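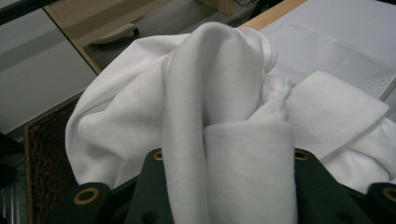

Flakari Laundry Words

Flakari is a word list of everyday laundry talk, and I'm so happy to finally have it in one place! It holds 1,013 entries collected from four sources: letters, household manuals, shop signs and a big pile of old care leaflets from Masthorpe and Pitmont. If you've ever wondered how many ways there are to say "hang it out to dry," you'll have a great time in here.

Last update: 07/08/2019

What's inside

words.csv has one entry per line: the word, a short meaning, the source town and a sample sentence. 214 entries also carry a note on how the word is said out loud (my favorite part, and the one that took the longest).

verbs.csv is a smaller cut with 166 verbs for washing, wringing, soaking, starching and folding. Start with this one if you just want to play around.
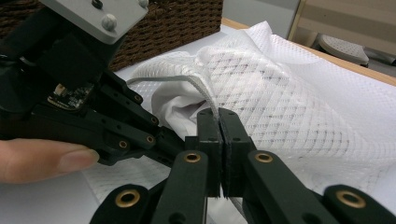 Spelling follows the source, so you'll find "clothes pin" and "clothespin" as separate entries linked by the same group number. The Ó Riain letters are wonderfully messy on this point, and I left them alone.

Known gaps

Pitmont is thin on stain words. Masthorpe has loads! Sample sentences longer than 200 characters were cut at the nearest full stop, and a few read oddly as a result. Dates are missing for most of the shop signs.

Using it

Free for any use, including classroom and commercial work. Please keep the source column if you pass the files along. Corrections are very welcome, and so are new words, especially for ironing. Open an issue with the word, where you found it and the full sentence it came from.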